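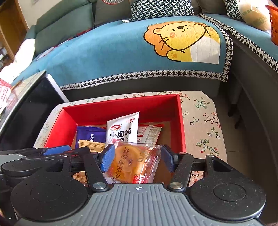

04/11/2018, live room B

Second session on the Florilix songs with Zewditu. Junpei on desk, me on notes and cables, Nahom on krar for the first 2 tunes only.

Vocal chain as October: large condenser, clean preamp, no compression going in. Junpei wants to try the ribbon because he read it "suits folk voices". I'm not convinced that folk voices are a category. We did a pass on each, same verse. The ribbon took the edge off her consonants, and half the point of that song is the words. Kept the condenser. Junpei still prefers the ribbon and has written so on the track sheet, in capitals.

Tempo: the label (Vedeo) asked for 70 on the slow one. She drifts up in the second chorus every time and it sounds better when she does. Ran it once with click, once without. The click take is tidy and I wouldn't play it to anyone. Tolera reckons we can tempo-map the free take afterwards so the strings have something to sit on. Maybe. I've heard that before, and we spent a whole evening moving bar lines.

Krar buzz is back. Nahom blames the humidity, Obsa blames the bridge. I put a contact mic on it and there's a bump at 1055 Hz that comes and goes with how hard he plucks, so I lean towards the bridge, but one afternoon of plucking doesn't prove much. Swap the bridge before touching any EQ.

Zoko demo plugin: the "warmth" knob. Level-matched it by ear, then properly with the meter, and most of what we liked was that it was louder. There's a bit of low-mid lift left over which the ordinary EQ does fine. Not paying for it. Obsa wants to keep the trial going until it runs out — fine, but not on the master bus.

Headphone bleed on takes with the quiet intro. Closed cans next time and turn her guitar down in the mix.

To do
- new bridge for krar (Nahom)
- ask Asfaw whether the hall is free for the choir parts, and what it sounds like with the heating on
- rename the files, "final vox new" is no use to anyone
- send Vedeo the free take without telling them the tempo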